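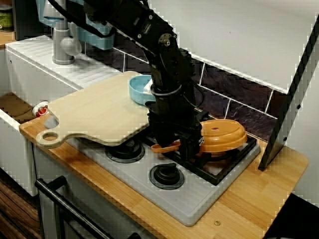
Step 4. Your first kitchen task

Now the fun part! With the Potura arm mounted and the play kitchen set up, you're ready to teach it to handle the cookware.

1. Open Condau on your laptop and choose New Task.
2. Set the grip force to 2. It's plenty for the orange handle piece, and plastic parts mark easily.
3. Guide the arm down over the cooktop by hand (it moves beautifully once the joints are unlocked) and press Save Point.
4. Close the gripper, lift, and save again.
5. Press Play and watch it go!

Note: If the fingers stop short, lower the last point a little and replay.

Caution: Keep the cable loop clear of the faucet. Hands off the counter during playback.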